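Divivcombe Simulation Group - Workshop Notebook
Friday, 09:40. Two-arm table workspace, planner regression after the merge of the Pranda collision module. 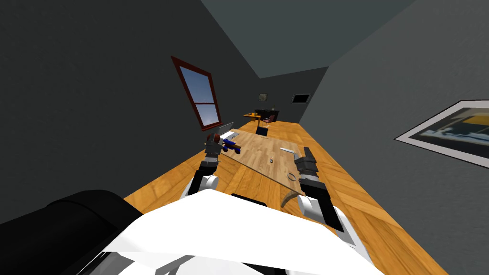 The purpose of the session was to establish whether the new self-collision margins can remain enabled by default. The Calloway planner was run on the long-table layout with both arms active and object positions randomized at each reset. The batch comprised 1000 planning requests, divided equally between left and right reaches.

Results. The planner rejected 234 requests. Of these, 177 were attributed to contact between a gripper and the table top at the goal pose. The log shows a negative clearance of 2 mm in nearly all such cases, consistent with a fingertip offset that was changed in the robot model but not in the grasp generator. The remaining rejections were timeouts, mostly on right-arm reaches across the center line.

The glass panel on the right side is still loaded as a single convex hull. The curved edge is therefore overestimated, and paths near it are longer than necessary. A decomposed mesh has been requested from Dridgate.

Perception was bypassed throughout; object poses were read directly from the simulator. No conclusion on grasp quality should be drawn from this batch.

Actions:
Correct the fingertip offset in the grasp generator and repeat the batch with the same seeds.
Log the closest link pair for every rejection - at present only the first contact is kept.
Leave the margins enabled on the test branch. The main branch is unchanged until the repeat has been reviewed.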